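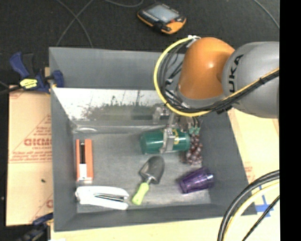 Attachment 1: arm over the bin, gripper at the green cup.

Ticket: Arm stops with cable drag warning at far left of bin
Opened by: Elli Saarela
Assigned to: Ankica Dimitriou
Opened: Sep 25, 2018
Status: Open, waiting on part

Elli Saarela
Picks on the right half of the bin are fine. When the target is one of the staplers by the left wall, the arm slows and our script throws the drag warning. Happened 2 times in 50 picks, both on the orange-red one. Speed setting was 1,000 for the first and 2,000 for the second, so I don't think it's speed. Log is on the shop drive under Caltau.

Ankica Dimitriou
Is the yellow cable still in that wide loop around the orange joint? The black bundle runs nearly the same way and there are thin strands inside the loop. My guess is they pull against each other when the wrist turns. Please jog to the left wall by hand at low speed and watch the white tie at the top of the loop.

Elli Saarela
Jogged it. The tie slides down and the loop goes tight before the gripper is over the stapler. Backed off right away. No damage to the connectors that I can find.

Ankica Dimitriou
OK. Leave the left third of the bin out of the pick area for now – line 2 in the config. I'll make a bracket for the bundle so the tie isn't holding everything. Also check both clamps on the bin before the next run.

Elli Saarela
Pick area changed, clamps tightened. Trowel and cups pick normally. Leaving this open until the bracket is on.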